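Unit 6: Match Records and Prize Property in Tennis
Instructor: Tshepo Pretorius

Who keeps the trophy
At the Riredbridge Open the singles winner lifts the original cup on court and takes home a replica. The original goes back to the club at Etby. Check the entry form — the rule is usually in the small print.

Loans to museums
A player may lend a replica for display. The loan letter should list the item, the year won and the return month. Read pages 56 to 79 of the course reader before the seminar.

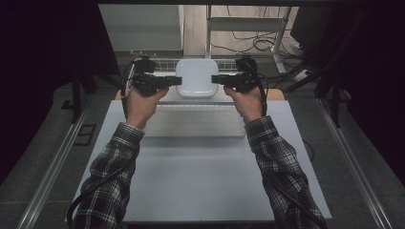
Sale at auction
The buyer needs proof that the seller owns the item. An engraved name helps but does not settle it. Compare the two Flundumgate sales on page 166.

Written work
300 words on one question: should a tournament be able to block the resale of a replica? Due at the end of July.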